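The Working Life of a Gray Bin

Open-topped plastic bins are bought by the pallet and thrown out one at a time, usually by someone who has not written down why. Purchasing departments treat them as consumables. The people who pick from them and wipe them out tend to have firmer views, mostly concerning color, wall angle and what happens to the floor of the bin after its first year.

Hüsnü Güneş has kept a log of bin wear for three years. He runs mixed-goods storage at Rarnora, a sorting and small-parts contractor whose stock consists largely of things that belong to no obvious category: kitchen tools, toy pieces, brushes, party goods, returned samples. The log covers 527 bins. Each entry has a number, a date of first use, a wall score and a floor score. The scores run from clean to retired in five grades, and the notes column is where most of the information is.

"The walls tell you how things went in," he says. "The floor tells you what you kept in it."

Scratches and scuffs

Wear in an open bin falls into two groups. Scratches are narrow and directional, made by a hard edge under load. Scuffs are broad, matte and shallow, made by repeated light contact. A scratch darkens or lightens the plastic depending on the angle of the light and on whether dirt has settled into the groove. A scuff nearly always reads as paler than the wall around it, until it picks up grime and goes the other way.

The upper part of a wall generally stays closest to its original shade. Objects enter over the rim and make their first contact partway down, and loose contents then shift against the lower wall whenever the bin is moved. In Güneş's log, wall marks are scored in three bands for this reason. The lowest band reaches the replacement grade first in most entries, and the top band almost never does unless the bin has been stacked badly.

Floors wear differently. Stored goods leave a dull abrasion in the middle, where a hand tends to drop them, and the corners keep their finish longer. Dust settles into the roughened area and stays there after a dry wipe. A damp cloth lifts part of it. A nylon brush lifts more and adds fine scratches of its own, so Rarnora restricts brushing to bins already past the second floor grade.

What mixed contents do

A bin holding one kind of item wears predictably. A bin holding several does not, and mixed contents are the harder storage problem in every other respect too. Soft items ride up on hard ones. Long items bridge across short ones and then slide. Flat items end up under everything.
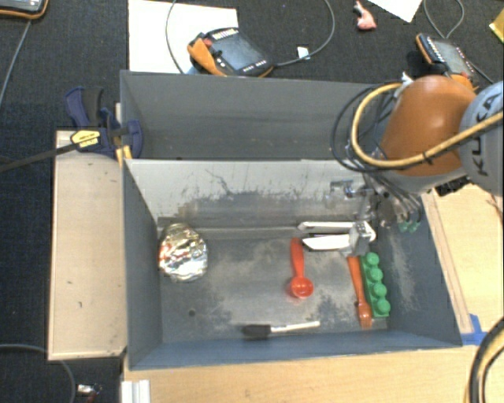 Materials, item by item

Foil-wrapped goods are the most easily damaged of the group. Crinkled foil has no stiffness to speak of, and a rounded object in foil will roll on a level floor until it finds a wall. Storing it at one end, away from anything with points, is the usual practice. The bin itself suffers very little from it.

Measuring scoops are awkward because of their proportions. The bowl holds the weight and the handle sets the length, so a scoop pivots when its neighbors are lifted out. Translucent plastic, like the red scoop here, also takes on the shade of whatever is behind it and can be harder to spot against a dark floor than its color suggests. Rarnora asks packers to lay scoops with the bowl facing up, mainly so that nothing small gets trapped underneath.

Brushes should lie flat. A brush stood on its head for a month takes a set in the bristles that no amount of combing removes. Slim handles are also easy to lose along the foot of a wall, and pickers working fast will miss one that runs parallel to it.

Forks are the main cause of scratches in the kitchen category, although plastic ones do far less harm than steel. The tines catch in mesh, cloth and packing film. An orange fork has the advantage of being visible from any sensible working distance, and Güneş admits to a preference for bright tableware on those grounds alone.

Toy building blocks are hard, square-edged and studded on one face. A long, narrow block with a single row of studs lies stable on its base and unstable on anything else. Dropped from rim height it lands on a corner more often than not, and corner strikes account for many of the short nicks in the log. The remedy is to place blocks along a side wall by hand. This adds time to the packing of each bin and is skipped whenever the line is behind.

Choosing the gray

The case for a gray interior is simple contrast. Red, orange and green all separate well from it. Black does less well, and silver depends on the lighting. Rarnora tried a white bin from Plomova for a period and found that glare from overhead lamps hid foil and clear plastic. A black one from the same range hid brush heads and anything else dark. Gray was the compromise, and wear has complicated it: a worn floor drifts toward beige in patches, and pale items begin to disappear against it.

Nowicki, which supplies the current stock, offers two shades. The darker one shows scuffs sooner. The lighter shows grime sooner. Güneş orders the darker and regards early scuffing as useful, given that it puts a visible date on the bin.

Cleaning and retirement

The house schedule is a dry wipe every Wednesday and a wet wash after 300 picks. Bins are washed upside down on a rack so that the corners drain. Small round spots on the floor are checked with a fingernail. If the spot is raised, it is residue and gets scraped. If it is level, it is a stain and gets left alone. If it is sunken, the bin goes on a watch list.

Retirement comes at the fifth grade on either score, or at any crack regardless of score. Odine, a regional recycler, collects the retired bins ground and bagged. It takes a minimum load of 300, so a stack of them stands by the loading door for most of the year, graded, numbered and very occasionally raided by somebody who needs a bin for the weekend.

The next revision of the log will add a column for lid use. Rarnora's mixed-goods bins are open, and Güneş wants figures on whether covering them overnight makes any difference to the dust in the floor abrasions. He expects a small effect in the middle band of the grades and none at either end.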